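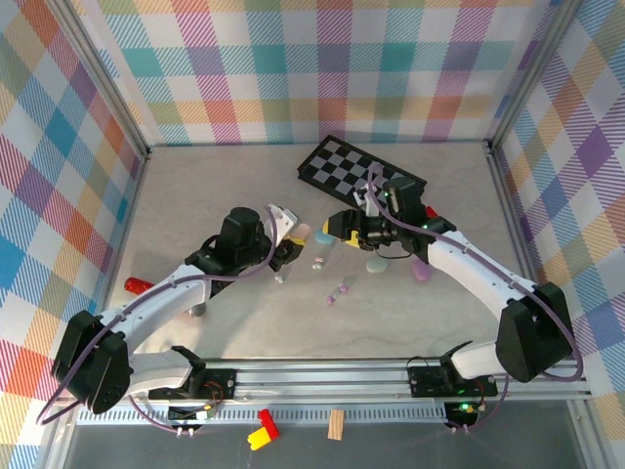 **skuler14**

What is the best way to put away a table full of small mixed things (beads, little rounded pastel pieces, a few blocks) when there is a checkerboard in with them?

**ekden_shelf**

Put the board away last. Clear the small pieces first, starting with the tiniest, and use the board as your landmark until everything around it is gone. Then lift it, check underneath, and fold it if it folds.

The order I use is:

1. Beads and anything else that can roll or get swept off the table
2. Small ovals and rounded pieces
3. Blocks
4. Cylinders and other larger odds and ends
5. The board

Beads go first because they are the easiest to lose. If you pick up a large piece and slide it across the table, it pushes the beads ahead of it and you end up on your knees with a flashlight. I use a flat lid from a food container, hold it just under the table edge, and nudge the beads onto it with an index card. Picking them up with your fingers works too, it is just slow.

For storage you want one shallow box with dividers for the small pieces and one plain box for everything else. Mine is a Setitus box I bought on clearance, but any tackle box or craft organizer will do the same job. The ones with removable dividers are better. Take out enough of them that each kind of piece gets a space you can fit two fingers into. I started with all the dividers in and could hardly get anything back out. 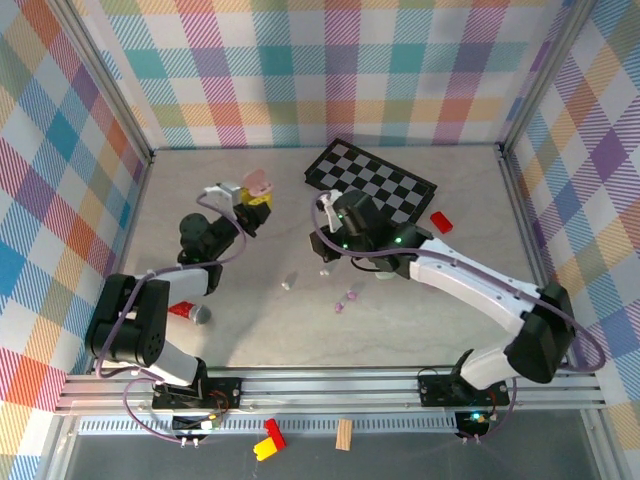 The plain box should be deep enough that a cylinder can lie on its side with the lid closed. Measure your longest item before you buy. I didn't, and the first box I got was 13 inches on the inside for something that needed 14, so now it has extension cords in it.

Don't sort by color unless the colors matter for what you are doing. Pale pink, lavender and lilac look about the same in the evening under a yellow bulb, and you will spend more time deciding than sorting. Sort by shape and size. If you do need the colors apart, do it in the morning near a window.

One more thing on the board. A folding board tends to pinch whatever is sitting on the hinge line, so run a finger along it before you close it. I have a dent in mine from a bead. If you have a flat mat instead, store it flat under the plain box. Rolling it is fine for a day or two, but after a few months it will not lie down again without books on the corners.

**skuler14**

Thanks, that helps. The table has plaid on three sides, so the small stuff can't fall off the back, but it does end up in the corners. I have been getting it out with a ruler. Would you leave the plaid part up or take it down every time?

**ekden_shelf**

Leave it up if nothing is stuck behind it. For the corners, a dry paintbrush works better than a ruler, one or two inches wide. Brush toward the middle of the table. If your plaid is fabric, a lint roller once a month is enough. Don't use it near loose beads.
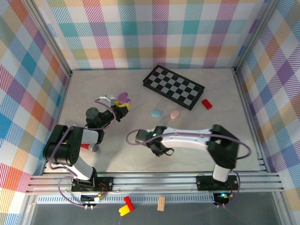 **nam_nam**

I do it differently. I don't sort at all at the end of the day. Everything goes in one bin and I sort when I need it.

I know this is not what you asked, but I had the divided box and used it for maybe two weeks. If more than one person uses the table, the sorting doesn't last. With one bin everyone gets it right.

If you have a lot of beads this won't work as well. We bought a jar of 400 for a project in November, and the last time I bothered to check there were 280 left. The rest are in the bin or in the vacuum. So beads get their own jar with a screw lid, and the rest goes in the bin.

Agree with the other poster on folding boards.

**pegboard_and_tape**

Use muffin tins. They are cheap and they stack if you turn every other one.

Edit: they don't stack very well with things in them. Put a piece of cardboard between each one. You can write what is in the tin on the cardboard, and cut a tab on one side so it sticks out and you can read it without unstacking.

Also check the board for missing checkers before you put it away, if you have the checkers. A bottle cap works as a replacement.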